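Cell Maintenance Technician, Two-Arm Manipulation
Grurley Institute for Applied Handling, Vondard Building
Full time, fixed term of 2 years with the possibility of renewal
Reference: Zarkedeck cell

The Grurley Institute invites applications for the post of Cell Maintenance Technician. The successful candidate will have daily charge of the Zarkedeck cell, a two-arm tabletop installation used for the study of household and kitchen handling. The post covers setup, inspection, minor repair and record keeping. It does not include programming of the control policies, although the technician will work beside the staff who write them and will be expected to explain the condition of the hardware to them clearly.

The post is vacant following the promotion of the previous holder and is open to internal and external applicants on equal terms.

About the cell

Zarkedeck consists of two white jointed arms, each with a two-finger gripper, working over a single table. The cell runs in sessions of 40 minutes, separated by a check of the grippers, the cables and the table surface. Between sessions the technician has sole authority to release the cell or to hold it. A hold may not be overruled by a session lead. Questions about a hold are referred to the Head of Laboratory Services, Eulalia Cisternas.

Most of the technician's time is spent on wear that builds up slowly. Joint caps, wrist fittings, straps, connectors and finger surfaces are all inspected on a fixed schedule, and the results are entered in the cell log on the same day. Candidates should be comfortable with work of this kind, which is repetitive and must be done in full each time.
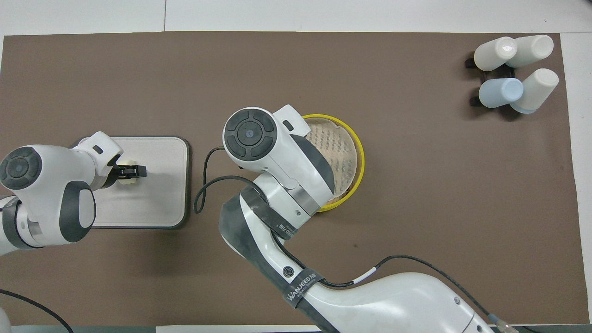 Cable care is the largest single item in the maintenance plan. Every external cable must have enough slack for the full travel of the joint it serves, and no more slack than that travel requires. The technician decides where straps are placed and when they are replaced. A loop such as the one hanging from the upper joint of the center arm, over the bare part of the mat between the gray tray and the arm, has to be judged against both the reach of that arm and the path of its neighbor. The technician is expected to move each joint slowly through its range at reduced speed, to watch the loop at both ends of the travel, and to record the result before the cell is released. Connectors are checked for seating at the same time, and any strain on a connector is grounds for a hold.

Principal duties

Carry out the start-of-day inspection of both arms, including base fixings, joint covers, wrist fittings and emergency stops.

Inspect, clean, align and replace gripper fingers. Fingers are replaced in pairs only.

Route, secure and replace external cables, and keep the routing drawings current.

Check the position of the mat and the table against the reference marks, and correct any drift before the first session.

Lay out the objects for each session according to the session sheet, and inspect them for damage afterward.

Diagnose faults to the level of the replaceable part. Faults inside a sealed joint are referred to our service contractor, Cuautle, and the technician acts as the point of contact during the visit.

Maintain the stock of spare parts and report shortages in writing.

Keep the cell log. Entries are made in plain language and signed. Corrections are struck through and initialed; they are not erased.

Assist with the annual overhaul, which takes place in June. Leave is not normally granted to the technician during that month. 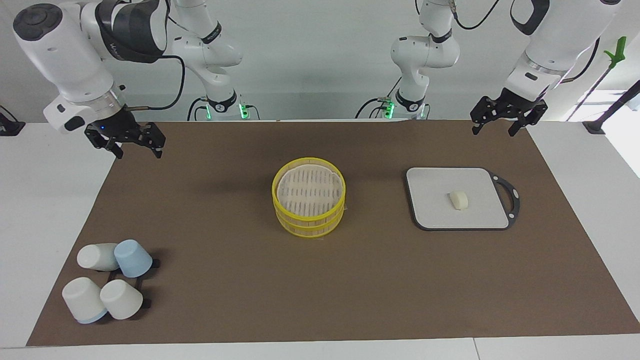

Layout and reset duties are shared with the session lead, but responsibility for the state of the cell remains with the technician. The session sheet gives the place and attitude of each object, and the technician confirms these before power is applied to the arms. The present series uses food preparation items: a two-tier yellow steamer basket, a cutting board with a looped handle, a bun-like piece on the board, and cups kept with a black rack at the front corner of the mat. Liners in the steamer must be seated flat, and a flap showing under the base, as on the right side of the steamer, is to be noted on the sheet and corrected at the next reset. The technician also reads the indicator lights on both base columns at each reset and enters their color in the log. Any color other than green is reported to the session lead before work continues.

Essential requirements

A technical certificate or associate degree in mechatronics, electrical maintenance, industrial automation or a related field, or equivalent experience gained at work.

At least 3 years of hands-on maintenance of electromechanical equipment. This need not have been with robots. Applicants from packaging, textile, printing and laboratory equipment backgrounds have done well in similar posts here.

Working knowledge of lockout procedures and of safe practice near powered arms.

The ability to read wiring diagrams and assembly drawings, and to correct them when they are out of date.

Careful handwriting or typing, and the habit of writing things down when they happen.

Desirable requirements

Experience with multi-joint arms of tabletop size.

Experience in crimping and repairing small connectors.

Familiarity with basic command-line tools for reading fault codes and joint logs.

Spanish at conversational level. Several of the contractor's service engineers prefer it for technical discussion.

Physical conditions of the post

The work is done mainly standing, at table height, with regular periods of kneeling to reach equipment below the table. Fine hand work is required every day. Adjustments to the workstation can be arranged, and applicants are encouraged to raise any need with the Institute at the time of application or at any later point. Such requests are handled separately from the selection process and are not seen by the panel.

Hours and terms

The standard week is Monday-to-Friday equivalent hours on a published rota. Evening work is occasional and is compensated with time off. The successful candidate will serve a probationary period, during which cell releases are countersigned by a senior technician. Salary is set on technical grade 19 of the Institute scale, with placement on the scale according to experience. The post carries membership in the Institute's health and retirement plans and an allowance for protective footwear.

Training

All appointees complete the Institute's arm safety course before working unsupervised at the cell. Training in gripper rebuilding and cable routing is given at the bench by Telma Iturra, Senior Technician, to whom the post reports. Attendance at outside courses is supported where it bears on the duties above.

Selection procedure

Shortlisted candidates will be invited to a practical session and an interview, held on the same visit. In the practical session, candidates will be asked to inspect an unpowered arm, to list what they find, and to replace one pair of gripper fingers using the written procedure. Speed is not assessed. Candidates may ask questions throughout and may bring their own hand tools if they prefer them. Reasonable travel costs are reimbursed on presentation of receipts.

How to apply

Applications should consist of a letter, a résumé and the names of two referees. The letter should describe one piece of equipment for which the applicant has been personally responsible, the faults it was prone to, and how they were dealt with. Letters longer than two pages will not be read beyond the second page. Referees will not be contacted before the shortlist is drawn up.

Applications must be received by the Office of Laboratory Services, Grurley Institute, Vondard Building, by the close of business on 16th December. They may be delivered by hand or submitted through the Institute's vacancies page under the reference given at the head of this notice. Late or incomplete applications will not be considered.

Informal inquiries about the duties of the post may be addressed to Telma Iturra. Inquiries about terms and eligibility should be addressed to Eulalia Cisternas. Visits to view the cell before applying can be arranged through the same office.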